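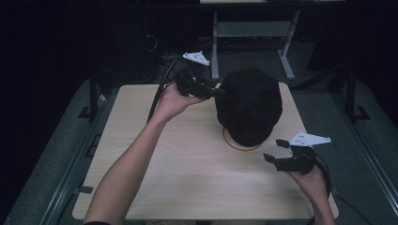

**claydrift:** I don't think it's the Stirgate recording. The Stirgate version of "The Carrier's Lament" starts on the chorus and has a fiddle all the way through. The one used over the end credits starts on a verse and I can't hear any fiddle at all.

---

**muffledbell:** I have the Stirgate LP and just played it again. You're right about the chorus, but there is fiddle on the TV one. It comes in very low on the second verse. You need headphones.

---

**oatsack70:** Which episode are we on now? The first post said the Christmas one, and I thought the song was only in the last one of the series, when she leaves on the bus.

---

**claydrift:** Same song in both. The Christmas episode only has a bit of it, in the bar. The bus episode has 70 seconds over the credits. I timed it because I wanted to know which verses they cut.

---

**oatsack70:** Thanks. And which did they cut?

---

**claydrift:** The miller verse and the one about the toll. So it goes:

> The road to Stistley's long and white,
> the horse is lame, the load is light,
> and I'll not see your door tonight,
> nor any night this winter.

and straight from there to the last verse with the candle.

---

**hobnail_r:** It should be "nor any door this winter." That's how we had it at school and that's how it is in the old green songbook, number 201.

---

**muffledbell:** "Nor any night" is on both recordings I own.

---

**hobnail_r:** Both recordings are wrong then. "Nor any night" repeats "tonight" from the line before. Whoever wrote it wouldn't have done that.

---

**claydrift:** It already says "door" in the line before, so yours repeats too.

---

**hobnail_r:** That one is on purpose.

---

**pennywhistler:** My grandmother sang "nor any more this winter" and she never saw a songbook in her life. I'm not saying she was right. There are a lot of versions of this, and people got it from whoever was sitting next to them.

She also had a verse I have never seen printed, if anybody wants it for the file:

> I knocked upon the ferry stair,
> the ferryman he wasn't there,
> I sang to him, he didn't care,
> and I was wet till Easter.

---

**oatsack70:** I have never heard that one. We used to have something like it as a skipping rhyme, but it was a postman and he fell in.

---

**muffledbell:** Same tune?

---

**oatsack70:** Close to it. Faster, and you jumped out on "Easter." My sister says it was "Tuesday." We don't agree on much from back then.

---

**tidewrack:** Going back to the original question - there was a second recording, made for the Tutolgate label and sold mostly at concerts. It's a woman singing with a guitar, and then somebody joins in on fiddle partway. It starts on the verse. I would bet on that one.

It got a reissue later that was pressed in Nagano, on a compilation with a lot of other winter songs. That's the copy most people have if they have it at all. The running order is different and two of the titles are swapped on the sleeve, so "The Carrier's Lament" is listed as "Snow on the Toll Road" and the other way around. That might be why searching for the title gets you nowhere.

---

**claydrift:** That would explain a lot. I searched under that title for most of last March.

---

**hobnail_r:** Does she sing "night" or "door"?

---

**tidewrack:** I'd have to find it. It's in a box.

---

**muffledbell:** There is one for sale right now, the first pressing. They want 840 dollars. The sleeve has a ring on it from a cup.

---

**oatsack70:** For that money I'd want the ring taken off.

---

**pennywhistler:** The reissue goes for a lot less. I passed one up at a record fair and I've been sorry since. The notes on the back said the singer learned it from a man of 81, with no name given and no town.

---

**tidewrack:** Found the box. It's the reissue. Side two, listed as "Snow on the Toll Road." Starts on the verse, guitar only, and the fiddle comes in low on the second verse like muffledbell said. I played it next to the credits and it matches, down to the breath before the candle verse.

She sings "nor any night."

---

**claydrift:** That's it then. Thank you. I'll change the thread title to solved.

---

**hobnail_r:** The recording is solved. The words aren't. I'll scan the songbook page when I'm back home on the weekend and put it up in the lyrics section.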